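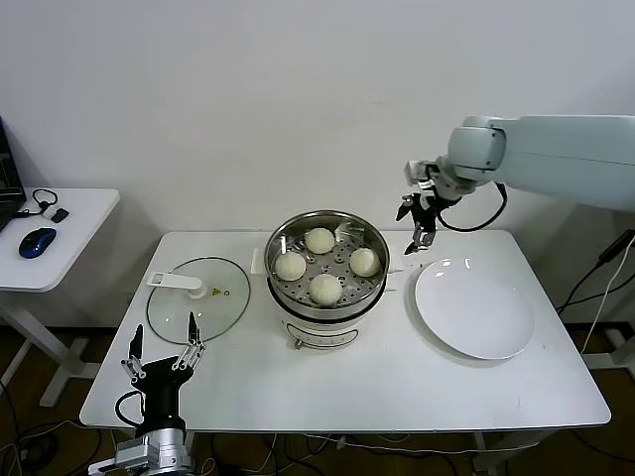 Steaming (cooking)

Steaming is a method of moist-heat cooking in which food is heated by water vapor. The food is held above boiling water on a rack, tray or basket and does not touch the liquid. At sea level the vapor in an unsealed steamer has a temperature close to 212 °F (100 °C), and this sets an upper limit on the surface temperature of the food.

Principle

Most of the heat delivered during steaming comes from condensation. When vapor meets a cooler surface it returns to liquid and releases its latent heat of vaporization, almost 2260 kJ per kilogram at normal pressure. Heat transfer is fastest at the start and slows as the surface of the food warms. Air trapped under the lid lowers the rate of transfer, and most lids have a small vent or a loose fit that lets it escape.

The surface does not get hot enough for the browning reactions seen in baking and frying. Steamed doughs stay pale and have a soft skin in place of a crust.

Equipment

Stovetop steamers consist of a pot, a perforated insert and a lid. Bamboo baskets are used over a wok or a wide pan and can be stacked. The woven lid absorbs part of the condensate and limits dripping.

Electric steamers have a heating element in the base. Simple models are controlled by a dial and many can be set for up to 60 minutes. Trays are made of plastic or stainless steel - the latter is heavier but does not hold odors. Glass lids allow the food to be checked without loss of vapor.

Pressure steamers are sealed and run above normal atmospheric pressure, with a higher vapor temperature and shorter cooking times. They are common in institutional kitchens.

Steamed doughs

Wheat buns leavened with yeast are among the most widely steamed bread products. The dough is usually made from flour of low to medium protein content, often near 11 percent, and is proofed after shaping. Spacing on the tray must allow for expansion. Buns are placed on paper, cloth or a lightly oiled surface to prevent sticking.

Sudden cooling can cause the surface to wrinkle or collapse. A common practice is to turn off the heat and leave the lid slightly open for a few minutes before the buns are removed.

Effect on nutrients

Water-soluble vitamins, including vitamin C and several B vitamins, are lost to the cooking water during boiling. Losses in steaming are generally smaller, as contact with liquid is limited to condensate. Heat-sensitive compounds still break down, and long steaming reduces the difference between the two methods.

Safety

Vapor transfers heat to skin quickly and can cause severe burns. Lids should be tilted away from the body when opened. Running a steamer without water can damage the pot or element - many electric units have a cutoff for this condition.

See also

Boiling
Double boiler
Pressure cooking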